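Viltero: public records requests and what came back

A data card for the request log kept by Güven Ekinci and Kevser Dursun

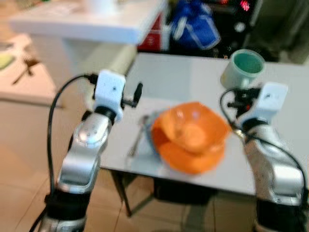
Viltero is a log of information requests sent to town and district offices, with one row for every request and one for every reply. We started it because we kept asking each other the same thing (did they ever write back?) and digging through old email for the answer. Now anyone can look it up, and we love that!

What's in it

The current release has 400 requests sent to 60 offices. Most ask for contracts, meeting minutes or inspection reports. Replies are sorted into 11 outcomes, from "full release" to "no answer", and the one we find most interesting is "partial, reason not given" - there are far more of those than we expected when we began.

Files

requests.csv: one row per request, with office, topic, month sent and the full wording
replies.csv: one row per letter or email received, linked by request_id
offices.csv: office names, past names and district
codes.txt: the outcome codes, with a sample reply for each

How the coding was done

Güven read every reply first and Kevser read them again without seeing his codes. We disagreed on 13, talked those through, and kept both original codes in the columns code_a and code_b so you can see where we split. Please do look at them, some are great fun to argue over.

Known problems

Offices that merged in January appear under their new name only in offices.csv. The older rows in requests.csv still use the old one, so join on office_id. Dates on scanned letters were typed by hand. Phone replies are missing completely.

Names of private people have been replaced with initials. Names of officials who signed a reply are left in.

Using it

Free for any use, with credit to Viltero. The loading script, Fedon, is in the tools folder and needs nothing beyond a standard Python install. If you've sent requests of your own, we'd be thrilled to add them! Copy the layout of requests.csv, attach the replies as PDFs and open an issue titled "new requests".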